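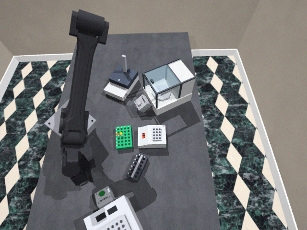

Broverow Bench Sim, standard wet lab scene. Arm on the left, stirrer and balance at the back, green tube rack in the middle.

Broverow Bench Sim - lab automation scene pack
Item no. 2746
Updated 22 Jul 2025

Try out your bench layout before you bolt anything down. Load the scene, pick a task, run the arm. Single-arm setup, fixed base.

What's on the table
Stirrer/hotplate with upright rod
Balance with glass draft enclosure
Small white device with knob on top
Green tube rack, two orange caps in the corner slots
Heating block, red display
Black rack, set at an angle (move it if you want, all racks are movable)
Control box with green button

Whats in the download
Scene files, full bench plus an empty-table version
126 ready-made tasks: pick, place, cap, move tube to block, press button
Joint limits and collision shapes for the arm
Kamata plug-in for scripting, works with version 3 and up
Short setup guide (PDF)

Price
Single seat $378. Lab license $926, covers one site. Upgrade from the old Menov pack is free, send us your order number.

Needs
16 GB memory, a recent graphics card. Runs without a screen too, slower to load the first time.

Good to know
No liquids in this release. Tubes and caps are rigid bodies only, so dont plan pour tests on it. Fluids are on the list for December.
Balance reading is available as a script value, not shown on the model.
Floor and walls can be switched off for faster runs. Lights too.
Bringing in your own arm: URDF import, see page 4 of the guide. Check the base height first, most import trouble we get mail about is that.

Add-ons
Flusitz gripper set, sold seperately
Extra rack pack, four sizes

Orders ship as a download link, usually same day. Returns within 14 days if the license key hasn't been used.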